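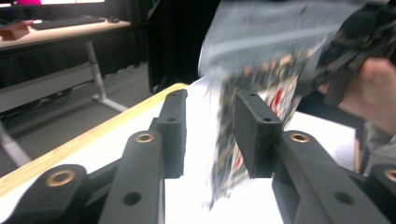

The Button Drawer, and Other Small Things

My aunt left me a sewing cabinet, a bad lamp and 1,479 small objects in bags. I know the number because she wrote it on the inside of the lid, in pencil, with the date she stopped counting (1962) and no hint of what she did after that. She kept buying them, is what she did. The cabinet has ten drawers and nine of them open.

I've spent most of May going through it on Saturday mornings, one bag at a time, with coffee. These are my notes for each drawer, in the order they came off the runners.

Drawer one. Shirt buttons, white, and shirt buttons, also white but she felt differently about them. They were in separate envelopes marked GOOD and OTHER. I have held them up to the window and I can't tell you.

Drawer two. Coat buttons from Ruggiero, the tailor's shop downtown where she did alterations until they closed. Heavy as poker chips. One still has a tuft of somebody's camel hair coat attached to it.

Drawer three. Printed cards, the kind snaps come on, with no snaps on them. She saved 341 cards. I stopped at the first hundred and took her word for the rest, which was also in pencil.

Drawer four. Hooks. Eyes are in drawer seven.

Drawer five. Toggles, and a ticket stub from the Prerkico ballroom folded around a single glass bead. I'd love to know. My mother claims she doesn't.

Drawer six. Thread ends wound on matchsticks, sorted by color, except for green, which got a whole cough drop tin to itself.

Drawer seven. Eyes, as promised. Also a key that fits nothing in this house – I've tried the piano, the shed and the neighbor's shed.

Drawer eight. Belt buckles from a Stistora mail-order set. The leaflet says "for the modern waist." Mine did not qualify.

Drawer nine. Zippers, all seven inches long, all brown. Free to a good home if you're making a great many brown skirts.

Drawer ten. Stuck. Something rattles when you lean on it. I've tried candle wax, a butter knife and language, and I'm open to suggestions from anybody who knows old cabinets.

Notes and drawers by Agata Costa. If you want zippers, write soon.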